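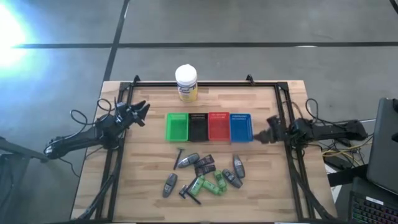 双臂台停了两天，事情是这样的

先报平安：没人受伤，机械臂也没坏，坏的是一根线和我对自己代码的信任。上期通讯里我还得意洋洋地写“双臂分拣这个月应该能收完数据”，好几位同事看完来问进度，结果这期就得老老实实交代为什么停了。写得有点长，赶时间的朋友可以直接跳到后面“大家现在要改的事”那一段，其他人就陪我唠一会儿吧。

那天下午3点，Dilruba Seneviratne 和我在跑 Cutarari 的分拣任务。任务本身很简单：桌上散着一堆小东西，两只手臂一左一右，把东西分进绿、黑、红、蓝四个筐里。我们计划录640条，当时正跑到第153条。这个数字我记得特别牢，后来翻日志翻得眼睛都花了，满屏都是它。

第153条开始没多久，右臂夹着一把一次性剃须刀往蓝筐走，半路上刀柄歪了，眼看就要磕到筐沿。这种事一天能碰上好多回，我照常敲了空格键暂停，准备伸手把剃须刀拿下来重新摆。右臂停得干干净净。我的手都已经过了铝型材边框了，左臂动了。

动得不算快，也就是从绿筐左边那个位置往里挥了一下，大概想接着做它没做完的动作。可我当时手就在桌面上方啊！Dilruba 喊了一声“手！”，我往回一缩，夹爪从红筐上面扫过去，把筐推歪了，然后停在那儿。她随后拍了急停，两只手臂才都断了电。

我站在那儿愣了好一会儿。说实在的，第一反应是怀疑自己根本没按到空格。Dilruba 很肯定地说按到了，她听见了，而且右臂明明停了。于是我们把现场原样留着，筐歪着就让它歪着，去叫 Aiguo Xiong。

老熊来了以后没碰键盘，先蹲下来看线。他这个人查故障永远从线开始，我们平时没少拿这个打趣他，这回我闭嘴了。左臂那边的线，大家平时路过应该都见过，一圈一圈盘在手臂旁边，搭在桌沿上，手臂一伸就跟着走。早先我们图省事，买的线比需要的长，多出来的部分就这么绕着。老熊让左臂断电，用手慢慢把它推到最远的位置，再拉回来，来回几趟，通信口那个插头就跟着晃。他又在后台开着日志，轻轻拨了一下插头，日志里立刻冒出来一行“设备断开”，紧接着又是一行“设备已连接”。

所以第一层原因很清楚：线绕得太随便，没有在底座附近做固定，手臂每次伸出去都在拽插头，拽了这么多条，终于松了。

可插头松了，左臂应该停才对，怎么会在我按了暂停之后还自己动？这就是第二层，也是我脸红的那一层。

控制程序里有个看门狗，两只手臂各有一个。哪只手臂超过300毫秒没收到指令，就原地保持不动。这个逻辑没毛病，测过很多遍。问题出在重连上。左臂断线之后，我写的重连函数会新建一个连接对象，把断线前还没发完的轨迹点接着发下去，这样短暂掉线不会毁掉一整条录制。当初加这个功能的时候大家都挺高兴的，我自己也觉得很聪明。但是，暂停标志是存在旧连接对象上的。新对象一出来，标志是默认值，也就是“没暂停”。

把时间线对一下就明白了：左臂先掉线，我按下空格，暂停信号发给右臂，右臂停；发给左臂的那份写进了已经失效的旧对象；接着左臂重连成功，新对象高高兴兴地把剩下的轨迹点往下发。前后拢共就一眨眼的工夫，而我的手刚好在那个时候伸进去。

屏幕上呢？屏幕上大大地写着“已暂停”。那个状态栏读的是总控的变量，跟手臂到底停没停没有关系。Shireen Mahlangu 后来看复盘的时候问我：“那这个状态栏到底是在告诉我什么？”我张了张嘴，没答上来。她问得对，那一栏显示的只是“我们曾经请求过暂停”。

修复的部分我尽量说得快一点。暂停状态现在只存在一个地方，两边的连接每发一个点之前都要去读它，读不到就当作暂停处理。重连之后剩余轨迹一律丢弃，那一条录制直接作废，重新来，心疼归心疼。状态栏改成显示两只手臂各自回报的速度，两边都是零才会变绿，只要有一边没回报就一直是红的。Gumaro Bermúdez 帮我写了个专门捣乱的测试脚本，随机拔线、随机暂停、随机恢复，在没有人靠近的情况下跑了一整夜。第二天早上他拿着结果过来，旧版代码在他的脚本底下没撑多久就重现了同样的问题，新版跑完全程没有再出现。我不敢说以后一定不会有别的毛病，但至少这个毛病我们现在能随时把它叫出来看看。

线的部分归老熊。他打算把左臂的线重新量过，底座旁边加一个线夹，让受力的地方落在夹子上，不要落在插头上；多余的长度收到桌子下面去。右边那一束往地上走的线也顺便理一遍，里面黄的黑的混在一起，哪根是哪根只有老熊自己知道，他答应这次贴标签。带锁扣的接头已经跟 Dervishi 那边订了，货还没到，到之前双臂台只能跑半速。

还有一件事我想单独讲讲，就是手。

那天真正危险的，是我把手伸进去这个动作，而我做这个动作已经习惯成自然了。我后来翻了翻自己之前的录像，几乎每次暂停以后我都会直接伸手去摆东西，从来没有一次先按急停。规程里写得明明白白：进入边框以内之前，先按急停，确认断电，再伸手。规程还是我参与写的！可是急停之后要重新上电、重新回零，一来一回挺费时间，空格键又那么顺手，时间长了大家就都用空格了。Dilruba 也承认她是这么干的，隔壁 Stiltberg 项目的同事听完，沉默了一阵，说他们也是。

Abena Agbeko 负责我们这边的安全，她听我讲完以后没有批评人，倒是拿了个秒表，让我当着她的面做一遍完整的急停、上电、回零。做完她看了看表，说：“这个太慢了，换我我也偷懒。”然后她就去推着我们把回零流程改短。现在上电之后手臂可以从当前姿态低速回到起始位，不用再一个关节一个关节地找零点，比原来省事多了。我挺感谢她这么处理的，要是只在墙上多贴一张“请按急停”，我估计过两个星期我又敲空格去了。

顺便回答几个这两天被问得比较多的问题。

前面录好的数据还能不能用？能用一部分。我把日志里出现过断线重连的都挑出来了，那些条目左臂的时间戳会有一小段跳变，训练时容易学到奇怪的停顿，先全部移到待查目录里。其余的我和 Dilruba 正在一条条对。请大家暂时不要自己从共享盘拉双臂分拣的数据，等我在群里发了消息再说。

Zeveck 那台单臂的有没有同样的问题？代码里有同样的重连函数，是的，我当初直接拷过去的，对不起。单臂上更容易漏掉，旁边没有另一只手臂作对比。补丁已经打上了，Gumaro 的脚本也在那边跑过，可以正常使用，但是进框按急停这条同样适用。

物品要不要换？有人提议把剃须刀从物品清单里拿掉，我跟 Abena 商量过，暂时保留。剃须刀细长，夹偏了容易转，本来就是我们想让策略学会的难点之一。只是摆放的时候请捏着手柄，刀头那一端别去碰，摆好之后手离开边框再恢复供电。

好，下面是大家现在要改的事：

手要过边框，先按急停，看到两只手臂的指示灯都灭了再伸进去。捡一个东西也要按，扶一下筐也要按。

空格键从现在起只用来暂停录制，不算安全措施。键盘上我会贴个提醒，那把彩色背光的键盘实在太花，贴纸可能不太显眼，请多包涵。

开机前看一眼两边的线，推一推插头，有松动就不要开，找老熊。

状态栏是红的，就当手臂随时会动。哪怕你看着它一动不动。

录制时如果有人在旁边，请像 Dilruba 那样盯着同伴的手，觉得不对劲直接喊，喊错了也没关系，重录一条就是了。

另外，出了状况请先别收拾。那天我们要是顺手把筐扶正、把程序重启了，断线那行日志很可能就被新的覆盖掉，老熊也没法在原来的姿态下去推那个插头。拍个照，记下第几条，叫人，然后去喝口水。险些出事也算出事，填那张短表就行，Abena 说她宁可多看几张没什么内容的表。

恢复进度方面，双臂台目前已经可以半速运行，只开放给我和 Dilruba，等锁扣接头装好、Abena 签过字以后再放开预约。剩下的录制我们会从头排一遍顺序，原来的第153条作废，编号空着不补，省得以后有人对日志的时候对糊涂了。Stiltberg 的同事本来约了下个时段用这张桌子，我已经跟他们道过歉，他们的时段整体往后挪，具体时间看共享日历，有冲突直接来找我换。

捣乱脚本放在工具仓库里了，名字是 Gumaro 起的，用之前请先看说明，人要站远一点，桌面上的东西先清走。要是你在自己的台子上跑出了什么奇怪的结果，发给我，连日志一起。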